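Notes from the Lettings Desk

The deposit, the inventory and the mysterious fourth saucepan

Welcome back to the Tomby Lettings newsletter, which goes out to our landlords whenever Sunita Holloway has stood behind my chair for long enough. Last time we covered boilers, and I had more replies about that than about anything I've ever written, including my wedding invitations. This time I want to talk about check-out, the part of a tenancy when two parties who have got along perfectly well for a couple of years fall out over a shower curtain.

I've done a lot of check-outs. I did my first one in a one-bedroom flat above a dry cleaner's in Zuldale, on my own, with a biro that ran out in the hallway. The landlord's inventory for that flat was a single sheet of paper. Under "Living room" it said "sofa, table, usual things". I spent most of that morning wondering what the usual things were and whether any of them had been stolen.

The tenant was a pleasant man who had left the place spotless. The landlord was convinced that a lamp had gone. There was no lamp on the sheet, no lamp in the flat and no lamp in any of the pictures, as there were no pictures. We went back and forth for weeks. In the end the landlord found it in his own loft, and sent me a message that said "lamp located" and nothing else. I still have it.

So, the inventory. If you own a property and let it out, this is the dullest document you will ever sign and the one you'll be gladdest to have. A good one says what is in each room, what state it is in, and who agreed to that on what day. A bad one says "good condition throughout", a phrase I would happily see banned. Good compared with what? I've seen it used of a carpet that had a distinct path worn from the bedroom to the fridge.

Ansel Marchetti does most of our inventories now, and his run long. The record is a furnished house that came to 144 pages, and the landlord rang up to ask whether we'd sent her the wrong file. Ansel opens every drawer. He lifts the cushions. He will write "small scratch, left of handle, length of a fingernail" and then get down on his knees to see if there's another one. Landlords tend to find this a bit much at the start of a tenancy. At the end of one they ask for him by name.

Now for the thing that catches out nearly everyone, which is fair wear and tear. You can't charge a tenant for the fact that time has passed. Paint fades where the sun gets at it. Carpet flattens where people walk. If you put in a cheap mattress and a full-sized adult sleeps on it every night for three years, you will get back a mattress that looks as though that's what happened. None of this is damage. An iron-shaped burn in the middle of the carpet is damage. A door with a hole in it is damage, however good the explanation (I've heard several, and one involved a goose).

Even when it is damage, you don't get new for old. This comes as a blow. One of our landlords, who has kindly let me tell this story as long as I leave her name out, had a worktop scorched by a hot pan. She wanted 463 pounds for a replacement. The worktop was already well on in years, it had a few knocks noted at check-in, and the scorch was the size of a jam jar lid. What she was due was a contribution, and the contribution turned out smaller than the one she had in her head. She took it with good grace, after a short period of taking it with no grace at all.

It's worth doing that sum yourself before you write to the tenant. What did the thing cost, how long should it last, how old is it now, and what was it like when they moved in? If you can't answer the last one, go back to the part about inventories and have a think.

Cleaning is the commonest argument of the lot. The tenant should hand the place back as clean as they got it. That cuts both ways. If you handed over an oven with someone else's lasagne welded to the bottom, you can't ask for a gleaming one back. Yeshi Negash on our check-out side has a rule that I've come to like: she wants the oven, the extractor and the inside of the washing machine drawer written up on the day the keys go out, with a close-up of each. Most people never look in the washing machine drawer. I'd advise you not to start today if you've just eaten.

A word about pictures, since everyone takes them now and hardly anyone takes useful ones. A wide shot from the doorway is fine as a start. It won't show the chip in the basin. Take the wide one, then go close, and keep them in the order you walked round the house. We once had a landlord send over 300 photos with no rooms marked, and a good many of them were of the ceiling. They were nice ceilings. We were arguing about a hob.

Then there's the tenant who leaves things behind. You may not simply put it all in a skip, tempting as that is when you're standing in front of an exercise bike. Write to them, list what's there, give them a fair date to collect it and keep a copy of what you sent. The same applies to things that look like rubbish to you. Eulalia Mansilla, whose two flats we look after on the Prirum estate, was left a carrier bag of old keys that she very nearly binned. They belonged to the tenant's late father, who had collected them. He came back for them that same evening and was very glad to find her in a patient mood.

The opposite happens as well, when you end up with more than you started with. I did a check-out this May where the inventory listed three saucepans and the cupboard held four. The tenant swore she'd never bought one. The landlord swore he'd only supplied three. I noted it down as "saucepan, additional, origin unknown" and it has gone on the new inventory under that name, and I expect it to outlive us all.

If you and your tenant really can't agree, the deposit scheme will have somebody look at it for you. They don't visit. They read what you send them, so it all comes down to paper. It's the landlord who has to show that money is owed, as the deposit belongs to the tenant until you prove otherwise. People get quite cross with me when I say that, as if I'd come up with it in the bath. Send the signed check-in, the check-out, the close-ups, the receipts and a calm covering note. Keep the note calm even if you aren't. I have read drafts that used the word "swine", and I took it out.

Clyde Ruiz-Ortega, who has been letting houses a good deal longer than I've been writing about it, settles nearly all of his at the kitchen table. He walks round with the tenant before they go, about a fortnight ahead, and points at the things he'd be likely to raise. They get the chance to put them right. He reckons a tin of filler and a warning has saved him more money than any clause he's ever put in an agreement. He also brings biscuits, though I can't promise that the biscuits do anything.

A few bits of office business. Our check-out form has been redrawn and the new one has a box for meter readings on the front page, where you'd expect it, instead of on page six, where it had been hiding. If you've still got a stack of the old ones, please use them for shopping lists. The spare keys for the Lytvynenko Court flats have moved to the main cabinet, so ring before you come to pick up a set. And if you'd like Ansel to redo an inventory that you wrote yourself on the back of something, tell Sunita and she'll find him a morning. He'll need somewhere to park and a cup of tea.

Next time I'll be on to pets, gardens and what happens when the first gets into the second. Send me your stories by replying to this email. 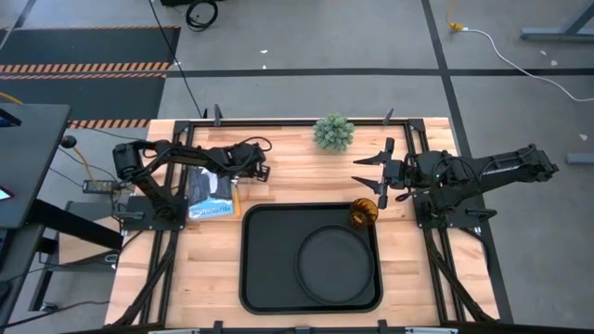
I'd be especially glad to hear from anyone who has had a rabbit written into a tenancy agreement, as we've just been asked for two and I'd like to see how other people worded it.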